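Textiles in Everyday Life – notes for session 6
05/09/2019

Okay, so last time we got as far as spinning, and I promised you we'd get to knits before the break. Grab your loupes if you remembered them (I have spares, but they're the scratched ones).

Woven cloth is two sets of yarn crossing at right angles. You know this already from the Hillura tea towels we pulled apart. A knit is one yarn looping through itself, row after row, and those loops are why your T-shirt stretches when you yank it over your head and your bedsheet doesn't. Pull a bit of jersey sideways, then lengthwise. Sideways wins, and by a lot!

Now turn it over. The front of plain jersey shows little V shapes in columns, and the back shows bumps. Rib shows Vs on both sides, and it springs back much better, so it tends to end up at necks and cuffs.

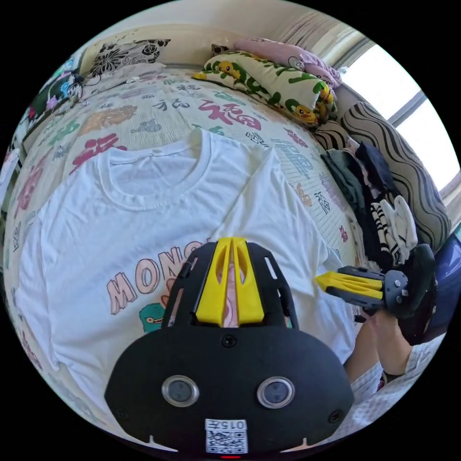
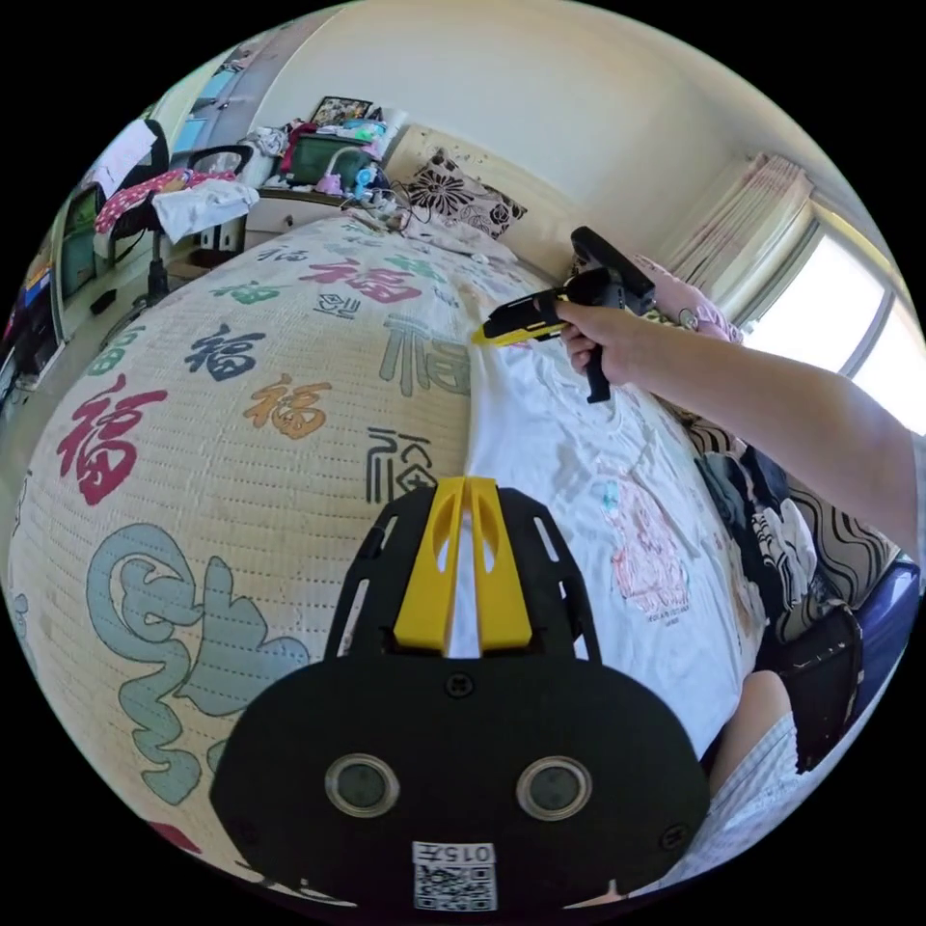
Shrinkage is the part everybody asks me about. Cotton itself doesn't shrink all that much. What happens is that the loops get stretched at the mill while the cloth is being finished, and they stay that way until hot water and tumbling let them relax. I washed a Brukia jersey sample 50 centimeters long back in April and lost roughly 2000 square millimeters off a strip I'd have sworn was stable – so please, prewash before you cut anything.

A word on prints, too. Screen print sits on top of the cloth and can crack when the loops stretch under it. Dye-based prints soak in and move with the yarn. Rub your thumb over one and you'll usually feel which kind you've got.

For next time:
Read the Mustonen handout, the knit chapter only. Skip the bit on warp knits, I'll cover it in class.
Bring one old T-shirt you don't mind cutting up.
Look at swatch 1566 in the Hukex binder and tell me if it's jersey or rib. I've had people argue with me over that one for a whole hour, and I'm still taking bets.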